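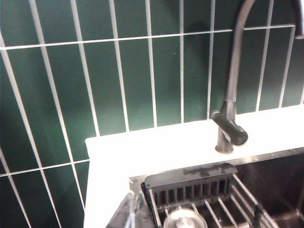 ## 4. 싱크대 수전과 타일 벽

이 장은 Esquivel 주거동의 주방에 공통으로 적용한다. 수전은 모두 Trerkik 단일 레버식이고, 벽은 진녹색 세로 타일에 흰 줄눈이다. 제조사 설명서도 서랍에 들어 있지만 "관리가 필요 없다"는 문장이 세 번이나 나오는 책자라서, 그대로 믿고 쓰기는 어렵다. 아래 순서는 그 책자에서 쓸 만한 것만 남기고 고친 것이다. (개정: 2019-08-03, 작성 Ida Reinholz)

### 4.1 처음 쓰기 전에

1. 싱크볼 아래 문을 열고 냉수와 온수 밸브를 찾는다. 손잡이 색으로 구분된다고들 하지만 이 건물에서는 색이 바뀐 집이 있었다. 한쪽씩 열어 직접 확인한다.
2. 레버를 완전히 내린 상태에서 밸브를 천천히 연다.
3. 토수구 끝의 거름망을 손으로 돌려 뺀다. 공구가 필요하다면 이미 너무 세게 조여진 것이다. 이때는 마른 천을 감고 돌린다.
4. 레버를 올려 찬물을 3분 동안 흘려보낸다.
5. 레버를 따뜻한 쪽 끝까지 돌려 한 번 더 흘린 다음 잠근다.
6. 거름망을 물에 헹구어 다시 끼운다. 손으로 조이는 것으로 충분하다.

> **참고** 책자에는 거름망을 빼지 않고 그냥 틀어도 된다고 적혀 있다. 그렇게 한 집의 거름망에서 모래 같은 찌꺼기가 한 줌 나왔다. 판단은 각자 하시길.

### 4.2 흔들림과 누수 점검

1. 수전 밑동과 상판이 만나는 둘레를 마른 휴지로 닦는다.
2. 물을 틀고 레버를 좌우 끝까지 몇 번 움직인다.
3. 물을 잠그고 잠시 뒤에 같은 자리를 새 휴지로 눌러 본다. 젖어 나오면 4.5를 본다.
4. 밑동을 한 손으로 잡고 가볍게 흔든다. 토수관이 도는 것은 정상이지만 밑동이 도는 것은 정상이라고 할 수 없다.
5. 밑동이 돌면 상판 아래쪽 고정 너트를 조인다. 육각 렌치는 너트에 맞지 않는다. 몽키 스패너나 수전용 렌치를 쓴다.
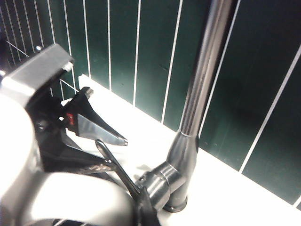
너트를 조일 때는 한 사람이 위에서 수전 방향을 잡아 주는 편이 낫다. 혼자 하면 거의 틀림없이 비뚤어진다. 책자에는 "혼자서도 간편하게"라고 되어 있으나, Eustaquio Ibarra가 혼자 해 본 뒤로 그 줄에는 우리가 가위표를 쳐 두었다.

**주의** 레버를 손잡이 삼아 수전을 돌리지 않는다. 안쪽 카트리지가 상하면 물이 끝까지 잠기지 않는다. 교체용 카트리지의 품번은 916이며, 비슷하게 생긴 다른 품번은 들어가기는 해도 새는 일이 있다.

### 4.3 금속 표면 닦기

1. 미지근한 물에 주방 세제를 조금 푼다.
2. 부드러운 천을 적셔 꼭 짠 뒤 토수관을 위에서 아래로 닦는다.
3. 이음 부분의 가는 링과 레버 뒤쪽은 면봉으로 닦는다. 얼룩은 늘 여기부터 생긴다.
4. 맑은 물로 한 번, 마른 천으로 한 번 더 닦는다.

식초가 만능이라는 글이 많다. 물때에는 듣는다. 다만 오래 올려 두면 표면이 뿌옇게 변하는 제품도 있으니, 먼저 뒤쪽 눈에 안 띄는 곳에 발라 보고 바로 헹군다. 철수세미와 연마 크림은 쓰지 않는다. "흠집 방지 코팅"이라는 말도 시험해 볼 생각은 하지 않는 것이 좋다.

### 4.4 타일과 줄눈

타일 자체는 유광이라 젖은 천으로 닦으면 그만이다. 손이 가는 쪽은 줄눈이다.

1. 흰 줄눈에 베이킹 소다를 되직하게 개어 바르고 칫솔로 줄을 따라 문지른다.
2. 젖은 천으로 두 번 닦아 낸다. 소다가 남으면 진한 타일 위에 허연 자국이 생긴다.
3. 하루 말린다.
4. Zorkska 줄눈 보호제를 가는 붓으로 얇게 바르고, 타일에 묻은 것은 굳기 전에 닦는다.

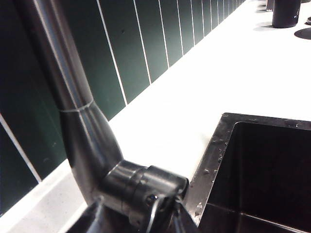 *그림 4-3. 토수관의 이음 링과 꺾인 부분. 뒤쪽은 흰 줄눈의 진녹색 타일 벽.*

보호제 통에는 효과가 18개월 간다고 적혀 있다. 불 옆 벽에서는 그만큼 간 적이 없다. 매년 9월에 물방울을 떨어뜨려 보고, 줄눈이 바로 물을 먹으면 다시 바른다. 상판과 타일이 만나는 선에는 보호제를 바르지 말 것. 그 자리는 실리콘으로 메우는 곳이고, 보호제가 묻으면 실리콘이 잘 붙지 않는다.

**경고** 염소계 세정제와 식초를 함께 쓰지 않는다. 해로운 가스가 나온다. 이 항목만큼은 의심하지 말고 따른다.

### 4.5 문제가 생겼을 때

| 증상 | 먼저 볼 곳 | 조치 |
|---|---|---|
| 잠가도 물이 떨어짐 | 카트리지 | 밸브를 잠그고 교체 |
| 물줄기가 갈라짐 | 거름망 | 빼서 헹굼 |
| 밑동 둘레가 젖음 | 고정 너트, 바닥 패킹 | 조인 뒤 4.2를 다시 |
| 레버가 뻑뻑함 | 레버 안쪽 | 나사를 풀고 물때 제거 |
| 줄눈이 누레짐 | 기름때 | 4.4의 1번부터 |

카트리지를 새로 끼운 뒤에도 물이 떨어지면 Trorketti 수리 창구에 접수한다. 출장비를 받지 않는다고 안내하지만, 부품을 가져오는 경우 3,000원이 따로 붙는다. 접수할 때 미리 물어보고, 답을 적어 둔다.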